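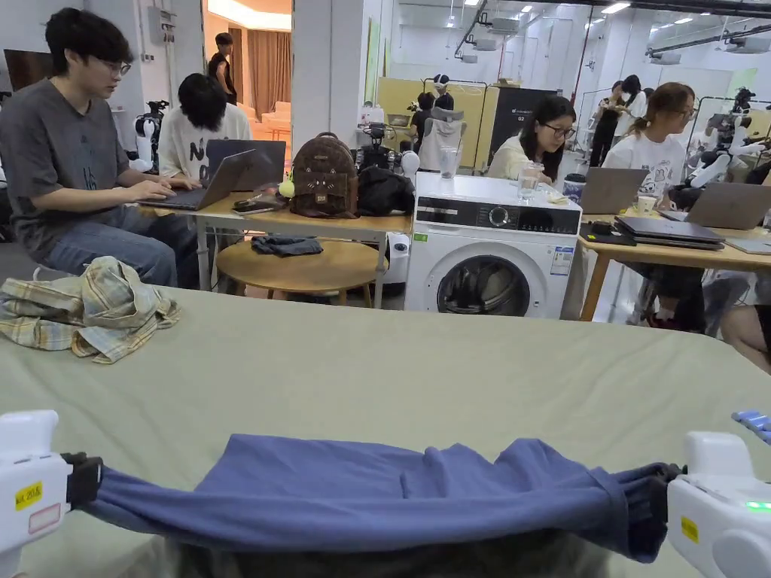

Océane Gosselin
21 Mar 2021

I have been folding laundry for money. Thread on the Twal handheld kit, which we have on a loan from Fistden and have to either buy or put back in its box.

For those who don't follow this corner of the world: you hold one gripper in each fist, you do a chore, and the recording goes off to teach a robot the same chore. The robot gets the glory. You get the forearms.

The loan kit is two grippers, a charger, a pouch of spare fingers, a head mount and a license for their recording software, Filovness. I have said that name out loud on calls with a straight face and I would like some credit for it.

Setup first. The quick start card says you'll be recording in minutes. It took us 40. Most of that went to Filovness deciding that the left gripper was the right gripper, and the right gripper was a stranger.

The fix is to wake the left one first, wait for its light, then wake the right one. That's in the manual, in the section on storage.

Weight is fine for the first half hour. After that you start having opinions about it. The white housing is boxy and sits up above your fist, so everything you do with your wrist, you do with a small appliance on top of it.

Grip is good. I came in ready to be rude about it and I can't be. Cotton, denim, a thin rain jacket, it holds all of them. You squeeze and the jaws close as far as you squeeze, and your hand learns the distance pretty fast.
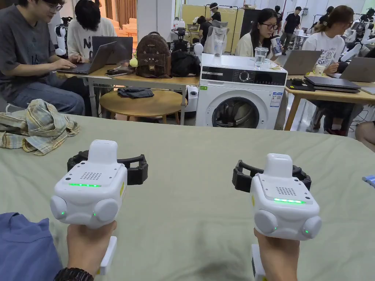
The pair, one in each fist. Thin green strips lit under the speaker grilles.

About those lights. Green means ready. Green also means recording, but according to Fistden it's a different green. Wenceslao Villalobos, who shares the shifts with me, says he can tell them apart. I've watched him check the laptop every single time.

There's a speaker too. It beeps when a recording starts, beeps when it stops, and beeps when it drops a frame. Same beep. I wrote to support asking for three beeps. They said they'd pass it along – I picture a very long hallway.

Numbers, for the people who only came for numbers. We recorded 205 folds over the loan so far. Filovness kept 184 of them. The rest it marked "incomplete motion," and I went back and watched those, and I have to say they looked pretty complete to me. One of them was my best sleeve.

You can overrule it, but one at a time, with a confirmation box for each. The box asks "Are you sure?" and the default button is No.

What's good in the software: the timeline. You get both gripper views and the head view side by side, and you can drag through all of them together. Trimming the dead time at the start and end of a fold takes a couple of clicks. We tried the same thing on the Vindenby rig last June and I ended up doing it in a spreadsheet, so my bar is on the floor, but this clears it with room to spare.

What's less good: it saves to one folder. All of it. The files are named by time and nothing else, so if you switch from shirts to towels without writing it down, good luck to you. I didn't write it down.

Shirts are the real test, by the way. A towel is a rectangle and wants to be a smaller rectangle. A shirt has arms. With two fingers a side you end up pinching a shoulder seam, lifting, and hoping the far sleeve comes along. Plaid is kinder than plain for reviewing, as you can follow a line through the fold and see where you lost it.

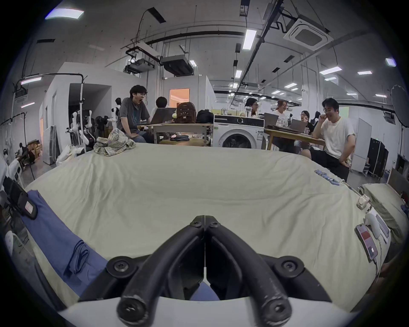 Gripper's own view. Fingers nearly closed, sheet in front, plaid shirt waiting at the far end.

I like this camera more than I expected to. It sits so the fingers are always in the middle at the bottom, and you see what you're about to grab before you grab it. It's wide, too. You get your fingertips, the laundry, the room and the ceiling lights, so warn your coworkers.

The fingers bolt on and can be swapped. The pouch has softer tips for delicate stuff. The tool for the bolts isn't in the pouch. It's a perfectly ordinary size and we had one in a drawer, but come on.

Battery: 113 minutes on the left gripper before it quit. The right one was still going when I got bored and went to lunch. So either my left hand works harder or one cell is tired, and I've asked Fistden which. They asked me if I was left-handed. I am not.

No hot swap. When one dies you stop, plug in, and discuss your life choices with Wenceslao.

Would I buy it? For folding, wiping, putting things in bins, yes, at the lab price. For anything with small parts I'd want thinner fingers first. For one person working alone I'd think hard, as it's much nicer with someone at the laptop calling out which green it is.

Requests to Fistden, in order: three beeps, folders, a bolt key in the pouch. I'd pay extra for the folders.

Wenceslao wants it noted that his folds are neater than mine. Filovness does not score neatness, so it's going to stay a rumor.

Loan has a bit left to run. Towels next, then fitted sheets, and if you have a method for fitted sheets please put it in the replies. Two grippers, four fingers, no teeth.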